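Review: Brivora 2, trajectory tooling for hand-held gripper recordings

Version tested: 2.1, Linux build. Used daily since February.

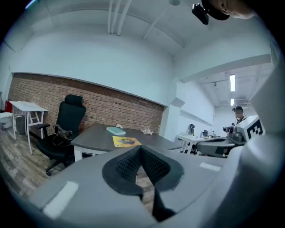

Brivora takes video and inertial logs from hand-held grippers, recovers the tool pose at each time step, and writes out episodes that a policy training job can read. It competes with Fluver, which we ran before it, and with the pile of in-house scripts most groups start from. I tested it on 3,197 episodes of short tabletop work, a mix of single-hand and two-hand tasks, all recorded in ordinary office rooms.

Installation

The installer is a single package plus a license file. Setup on a clean machine took 21 minutes, most of it spent on dependencies. The documentation lists the supported driver versions correctly. There is no Windows build. The command line tool and the viewer are separate programs and have to be updated separately; if the versions differ, the viewer opens the project and shows an empty timeline with no warning. I lost a morning to this.

Pose recovery

Tracking is visual-inertial, with a mapping pass first and a localization pass for each episode. Textured rooms are easy for it. Brick, printed matter, book covers and ceiling pipes all give stable features. Blank white walls at close range do not, and the tracker drops out when the gripper faces one for more than a second or so. Version 2 fills short dropouts from the inertial data and marks the filled section in the output, so a filter can reject it later. Fluver filled them silently.

Relative pose between two grippers can come from the shared map or from fiducial markers mounted on the tools. The marker route is more precise while the marker is in view and useless otherwise. Brivora can fuse both, but the default weighting favors the marker too strongly at steep angles, and the relative pose jumps when the marker comes back into view. Setting marker_weight to a third of the default removed most of the jumps in our data. The setting is in the reference manual and not in the user interface.

Of the full set, 13 episodes failed to localize at all. I reran those by hand with a denser map and recovered nine.

Time alignment

This is the strongest part of the product. Streams from several cameras are aligned by motion correlation, and the residual offset is reported for each episode. A head camera can be added as a third stream with one extra line in the project file. Where I checked the offset by hand, the reported value was believable. Drift over long recordings is modeled as linear, which was good enough for anything we record.

Viewer

Adequate. Scrubbing is smooth up to some 500 episodes per project, after which the list takes several seconds to redraw. Splitting a project works but breaks saved filters. The finger width plot shares an axis with gripper speed and cannot be moved. Episodes can be tagged from the keyboard – the shortcuts are fixed – and tags survive export.

Export

Three formats are supported, including the Beltell episode format our training code expects. The Beltell exporter writes rotations as quaternions, scalar first. The 1.x releases wrote scalar last, and the change is mentioned once, near the bottom of the release notes. Check this before mixing old and new exports. The Russo planner plugin is still labeled beta. It imported our trajectories and flagged the ones outside the reach of the target arm, but it ignores self-collision, so I would not use it as the only check before playback on hardware.

Support

Two tickets filed. The redraw problem was confirmed and is still open. The viewer mismatch was answered on a Wednesday with a workaround: delete the cache folder and reopen the project.

Rating: 4 out of 5

Recommended for groups already recording with two grippers. For a single gripper in one fixed room, Fluver is cheaper and does the job, provided you write your own dropout check.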